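Jun 19, 2023

So I spent my whole evening on timestamps, and I'm weirdly happy about it!

Some background. Derkach is the little tool I've been writing to line up the camera streams with the joint logs, so that when we train on a phone-and-case episode, the policy sees the right picture for the right arm pose. It worked fine until Petro Karpenko pointed out that the wrist views were lagging the overhead one by 40 milliseconds. Doesn't sound like much, but in a two-arm handover it's plenty.

Wrist views and the fixed view, all from the phone and case setup: 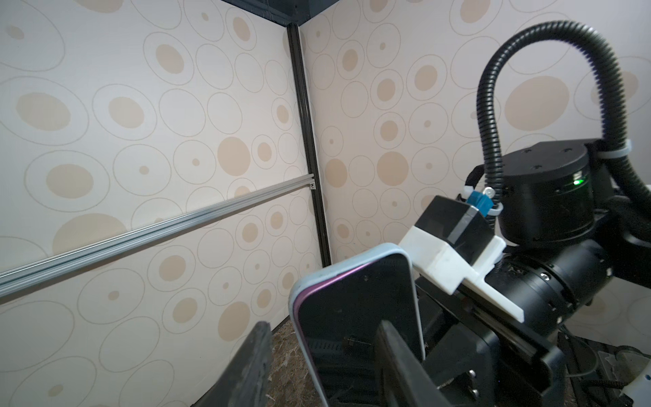
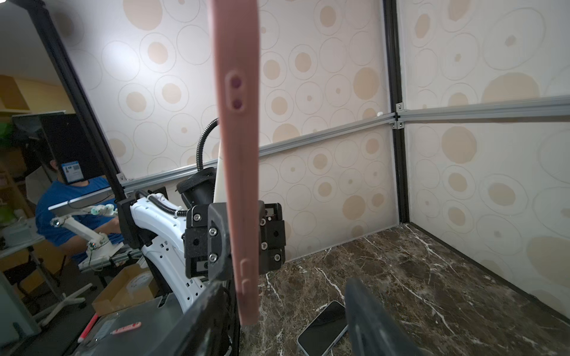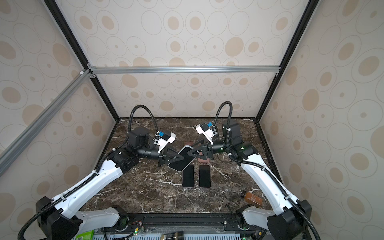
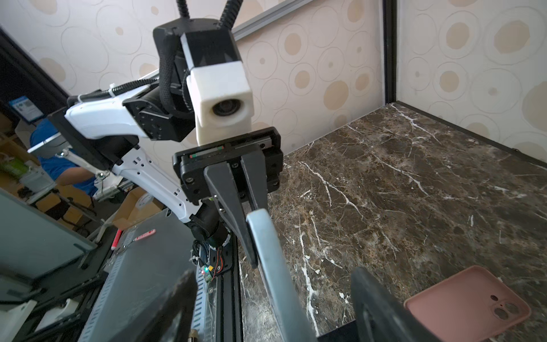

The bug was mine, of course. I was stamping frames when they came out of the queue instead of when they went in — so any time the disk got busy, everything slid. Moving one line fixed most of it. The rest was me resampling the joint data to 30 Hz with nearest neighbor (lazy, I know), and now it interpolates like it should.

I re-exported 960 episodes overnight and only 11 got flagged by the sync check. Next up is the viewer, which still crashes if you scrub backward too fast. Petro wants keyboard shortcuts too, and he'll probably get them before I fix the crash.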